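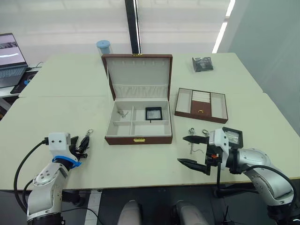 The Bunano box with the tray lifted out and set to the right.

Reviews > Storage > Jewelry Boxes

7/22/25
By Maja Kozłowski

I don't trust jewelry boxes that promise to end tangles. Chains tangle when you throw them in a heap, and the Bunano has plenty of room for a heap. Still, my sister swears by hers, so I bought one from a shop in Linport and gave it a fair try.

The lift-out tray is the best part. It has ring rolls, a few compartments and a small gold handle in the middle. I expected the handle to be useless, and it's fine. Rings stay where I push them.
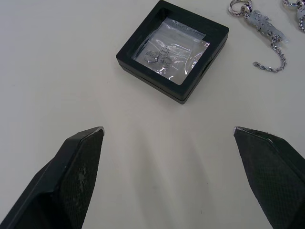 Bulky things are another matter. A square display case takes up one whole compartment, and the partitions don't move, so whatever goes beside it had better be small. I ended up keeping a few pieces in their little plastic bags, and that makes me wonder what I paid for.

The lid has a row along the top for hanging necklaces and a gathered pocket to catch the ends. Fine chains, yes. My heavier ones slid off by the second morning. 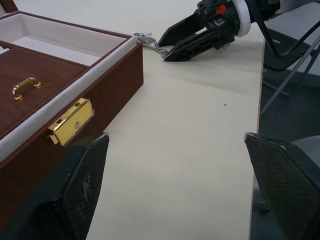 Lining and latch

The padding is soft and pale, and I don't expect it to stay that way. Mine already shows lint. The gold-colored latch looks smart, but I wouldn't count on it to keep anybody out, and I'd like it to close with less fiddling.
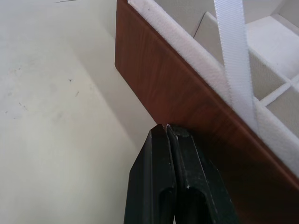
The side panel, with the padded lining along the rim.

Buy it for rings and small charms if you like the look. For a big necklace collection, keep shopping. I'll check the latch again in September.

Comments (3)

flandville_ann: Same trouble with the necklaces. I use mine for earrings now.

Do: Does the tray sit flat when it's full?

Maja Kozłowski: Do, it does, unless there's something tall under it.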